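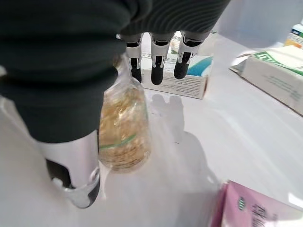 Clunville Shared Workshop | Robotics Bench

Gripping with the palm: Ruben Dekker on the Cesia hand

Ruben Dekker keeps the Cesia hand at the far end of the robotics bench, next to the power supplies and within reach of the stop button. The arm it hangs from was bought used. The hand was built here, one finger at a time, and most of the conversation below took place while he was retensioning one of them.

Cesia is a tendon-driven hand with 14 motors. They sit in the forearm, and the tendons run through the wrist and across the palm to the fingers. Dekker started with the motors inside the palm and gave that up in the second version. "It was compact and it was a pain to service. If one motor went, I had to take out its neighbors to get at the screws. Now I can change a motor with the hand still on the arm. The price is the wrist. Every tendon has to get through it, and when the wrist bends, the path length changes and the fingers want to move."

The control software, which he calls Oda, corrects for that. It holds a table of wrist angle against tendon length for each motor and adds the offset to whatever position the finger is asked for. The table is measured, and the measurement has to be repeated after any tendon is replaced. "I tried to calculate it from the drawing. The drawing thinks the tendon runs down the center of its tube. A real tendon lies against whichever side it's being pulled to, so the number you get is wrong in a different way at each end of travel."

Grocery packages are the current workload. A clear bag of something resembling crackers is harder than any of the boxes that share the white table with it, and he has spent most of his recent evenings on bags.

"A box has faces," he said. "You put the thumb on one face and the fingers on the other, the force builds up quickly, and you stop. A bag has a neck that is mostly air and film. You close on it and the force comes up a little, and then the film slides over itself and the force goes away again. The controller reads that as losing the object. So it squeezes more, and by then it's doing the wrong thing for the right reason."

His answer was to stop using the fingertips. In the bag grip the thumb comes across and presses the film against the covered palm, with the gathered top of the bag running up into the hand. The fingers can stay hanging and take no part. Dekker calls this the side pinch. It came out of watching himself carry bread.

"The palm doesn't have any joints in it. It can't be pushed out of position. With a thumb-to-finger pinch I have two compliant things pushing on a third compliant thing, and I can't tell which of them moved. If the thumb is working against the palm, there is one moving part. Any change in tendon length is either the thumb or the bag."

The palm and the back of the hand are under a dark green-gray ribbed cover. The first reason for it was housekeeping – grit on the bench was getting into the tendon guides – and the gripping came later. Dekker had been planning to glue pads onto the palm plate. He tried a bag against the fabric before doing so and left the pads in the drawer.

"The ribs give the film somewhere to go. On a flat plate it sits flat, and if it starts to slide, it all slides. On the cover it folds a bit. I haven't measured the friction properly, so I'm not going to quote you a coefficient. What I can say is that I turned down the thumb current limit after the cover went on, and I haven't had to turn it back up."

The cover has drawbacks. It has slack in it, and the slack collects in folds when the wrist bends. A fold under the thumb changes the point at which contact is registered, so Oda no longer expects contact at a fixed thumb angle. It closes the thumb slowly over the last part of the stroke and watches motor current. The slow section makes the grip look hesitant. Dekker does not plan to speed it up.

The fingers themselves are built from white segmented shells with black inserts at the joints. The inserts are the part he would do differently if he were starting over. They set the spacing between segments, and they also act as the end stop, and he thinks one small part should not be asked to do both.

"When the insert wears, you lose the end stop and the spacing at the same time. The finger gets a bit shorter and also goes a bit past straight. Past straight is bad. The tendon has to pull it back over center, and sometimes it doesn't. I'd put a hard stop in the shell and let the insert be a spacer."

Each finger ends in a rounded black pad. He went through 13 versions of the pad before settling on that shape, and he regards most of them as wasted effort. The flat ones held boxes better when the finger arrived square to the surface and worse in every other case. The rounded one is mediocre at all angles, and he can predict what it will do.

The thumb follows a separate design. Its shell is glossy, its tip is curved and lets some light through, and it moves on a heavier tendon than the fingers do. Dekker built it last. "I had the fingers finished and a thumb that was basically a finger bolted on sideways. It had the same motor and the same tendon. Then you add it up, and the thumb is opposing everything else on the hand. It needs to be stronger than any one finger, and I had made it equal. That was a planning error. The new one is shorter from the base to the contact point, so the same pull gives more force at the tip."

Much of the hand's behavior depends on the motor board, which goes by the name Misus and is also a workshop design. It reads position and current for every motor and runs the inner loop 1000 times a second. Oda runs on an ordinary computer beside the bench and talks to Misus at a much lower rate. Dekker was firm about the division of labor.

"Anything that can break a tendon is handled on the board. Current limits, end of travel, what to do if the computer goes quiet. Oda only makes requests. I had it the other way around for a while, with limits in the computer, and one evening the computer decided to install updates. The hand kept closing at the last speed it had been told. I broke three tendons and cracked a shell."

If Misus hears nothing now, it holds position for a short interval and then relaxes. Relaxing drops whatever is in the hand. He considered having it hold forever and decided that a dropped bag was cheaper than a hot motor.

I asked about the small camera at the wrist. It looks out past the hand to the table, with the cover taking up a large share of the view on one side. Dekker has moved it twice and is not satisfied with where it is.

"You're always trading. If I move it out, I can see the object for longer, and it hits things. If I move it in, I get a nice close view of fabric. Where it sits now, I can see the thumb tip and the fingertips together, which I need, and I lose the neck of the bag as soon as it goes up into the palm. So for the part I care about most I'm relying on current."

He has found some use for what the camera does see. The white tabletop takes a clear shadow, and as the hand comes down, the shadows of the fingertips move toward the fingertips themselves. He has a rough script that follows the gap between the two. It gives a crude height estimate, good enough to tell him that the arm's own figure has drifted. It depends on the lamps staying put. "Somebody moved the lamp over the soldering station and my table went up by the thickness of a book," he said. "According to the script, anyway."

Clear film remains a problem for the vision side. It reflects the lamps, and the reflections travel across the surface as the bag turns. Printed boxes cause little trouble, as the print gives the software fixed features to follow. With a bag, Oda looks for the contents and guesses where the neck must be from the outline of the filled part. The guess is usually too low. Dekker adds a fixed offset upward, which he described as "a number I typed in until it stopped annoying me."

The test routine is plain. He has 14 packages on a list, and a run consists of picking up each one, holding it just clear of the table, and setting it down in the same spot. Holding it low is deliberate. A package that slips has only a short fall, and the next attempt can start without anyone walking over to put it back. A run is logged by package, with the thumb current at contact, the current at lift, and the difference between them. He reads the difference first. If current falls between contact and lift, the film has settled and the grip has less margin than it seemed to have.

Setting down has turned out to need more work than picking up. A box lands on an edge and tips flat by itself. A bag with a rounded bottom touches, leans, and stays hooked on the cover while the thumb opens. Dekker has added a small wrist rotation at release to peel the film off the ribs. In July he replaced a simple open command with a staged one, in which the thumb backs off partway, the wrist turns, and the thumb then clears completely.

Next on his list is the wrist. The tendon tubes have begun to wear where they bend tightest, and he can feel it as a roughness when he moves the fingers by hand with the power off. He has drawn a version with a larger bend radius. It makes the forearm longer, and the arm is already near its payload limit with the motors where they are.

"I can take the weight out of the mounting plate," he said, going back to the tendon. "Or I can lift lighter crackers."

The bench drawings for Cesia and the Misus board files are in the binder on the robotics shelf. Members who want to use the arm should check with Dekker before removing the hand, as the wrist table has to be measured again each time it is refitted.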